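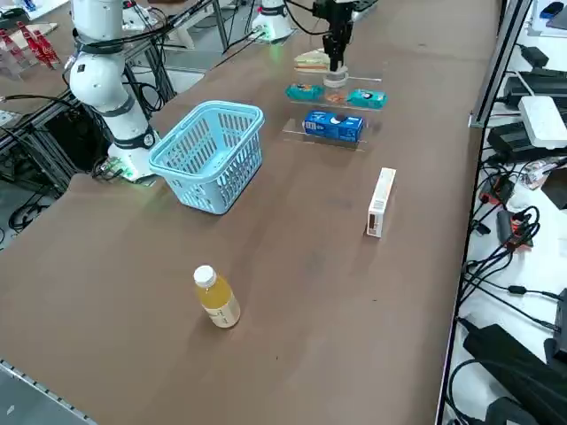
Shelf task, wrist view vs. both views

5 June 2023

Long day, so I'm writing this down before I lose it. Kuo-hua and I got the whole Mestura set retrained with the new cropping and I'm pretty happy with it (tired, but happy!). We recorded 707 demos in total and I kept 700. The ones I threw out all had a stalled arm or a dropped camera stream, nothing to do with how hard the task was. The list is in Burkomia under "rejects" if anyone wants to argue with me about it.

Quick reminder of the setup, mostly for Pei-shan, who missed the last round. Same policy, same seeds, and the only thing we change is what it gets to see: the fixed camera alone, the wrist camera alone, or the 2 together. The two-tier stand stays in the mix because the clear acrylic is a pain for the fixed view. Snack packages on top, the cookie box down below, and the policy has to work out which tier it's reaching for when it can see straight through one to the other. Fixed camera alone kept aiming a bit high on the small stuff. Bright packages were fine, small white things on or near the top tier were not. I think it's depth more than color, but Chi-keung thinks it's the lighting and he may well be right, so I've left that open.

The part I really wanted to look at was clear objects. I was sure the wrist camera would lose them completely, given how little there is to hang on to besides a rim and whatever light comes back off the surface.

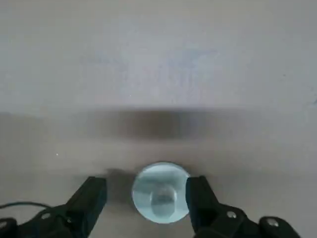
But the policy seems to use the gap on each side of the fingers as much as the object itself. When I masked out the fingertips in the wrist stream, centering got sloppy right away, and when I put them back it tightened up again. I ran that over 100 times because I didn't believe it. So for now: don't crop the fingers out! I know the tighter crop trains faster — I was the one who pushed for it in January — but I take it back.

Still bugging me: with both views on, the approach is smoother but it hesitates right before closing. Could be the streams drifting out of sync. Shu-fen is going to check the timestamps.

To do
- rerun the finger mask on opaque objects only
- log the close command separately from the gripper position
- ask Hoi-yan if the old Purba checkpoints still load

3 comments · 2 shares

We use cookies to remember your settings. Accept | Manage

© 2023 Wokance lab notes · Contact · Back to top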